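Planning and Budgeting for a Robot Work Cell: Frequently Asked Questions

Last updated 02/11/2022
Maintained by Alcides Vieira, Equipment Planning, Fimelthorpe

These answers are for departments that want to request a robot cell for handling cloth and other soft goods. If your question is not covered, send it to the equipment planning desk before you fill in the request form.

When do requests have to be in?
By the end of September for the following budget year. Late requests go on the waiting list and are looked at only if money is left over.

What does a request need to include?
A short statement of the task, a floor plan with measurements, a parts list, and one written quote per supplier. Quotes from Pirkano and Vainio can be attached as they are. For other suppliers, please use our cover sheet.

Should we ask for one arm or two?
Start from the task. Picking up a folded item and moving it can be done with one arm. Spreading or folding a garment usually goes better with two. A second arm means a second controller, a second teach pendant and a second gripper, so do not budget for it as an arm alone.

What do people forget to put on the parts list?
Mostly the small things. Check for these:
Spare gripper fingers
Mounting plates and bolts
Cable ties and longer cables
Power strips
A side table for pendants and a laptop
Tape and cardboard for the work surface

Is the work surface a separate cost?
Yes. The table is usually quoted with the frame, but the covering is not. Cardboard is fine for a trial and is cheap to replace. We ask departments to set aside $200 a year for surface materials and tape. If you plan to use a wrist camera, test your covering with the actual items first. A gray shirt on a gray surface is hard to pick out.

How much floor space should we plan for?
More than the table. Leave room for the reach of the arms, a side table, a chair, and a clear path to the stop buttons. Facilities will ask for a drawing that shows all of these. They will also ask where the power comes from.

Can we share a cell with another department?
Yes, and we encourage it. Name one department as the owner. The owner pays for service, and the others are charged by the hour through Lina, our booking system. A shared cell has to be open for booking at least 22 hours a week.

What about test garments?
They come out of your own supplies budget. The limit is $400 per project. Buy several colors and weights, and keep the receipts together.

Do you pay for training?
Training for 2 operators is included in every approved request. Extra places are charged to the department.

Can we lease instead of buying?
You can lease arms and controllers. Tables, frames and grippers have to be bought. Put both prices on the form if you have them.

What does a cell look like when it is in use? 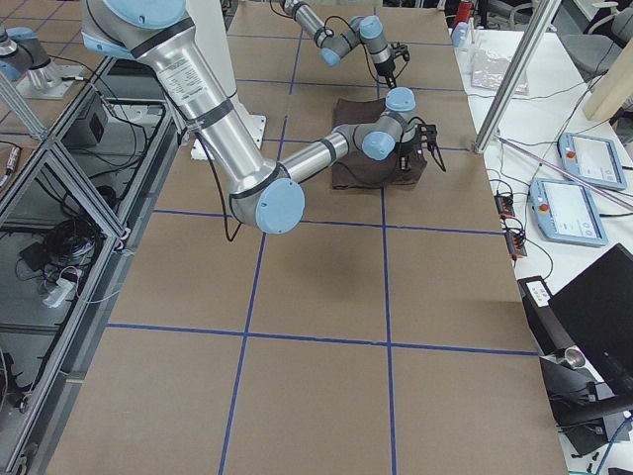
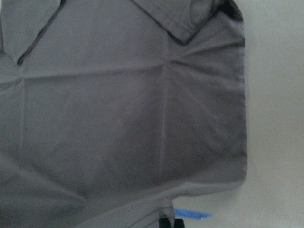

Cloth handling work. First picture: arms and worktable, with the side table at right. Second picture: a gray polo shirt seen from a camera on the robot.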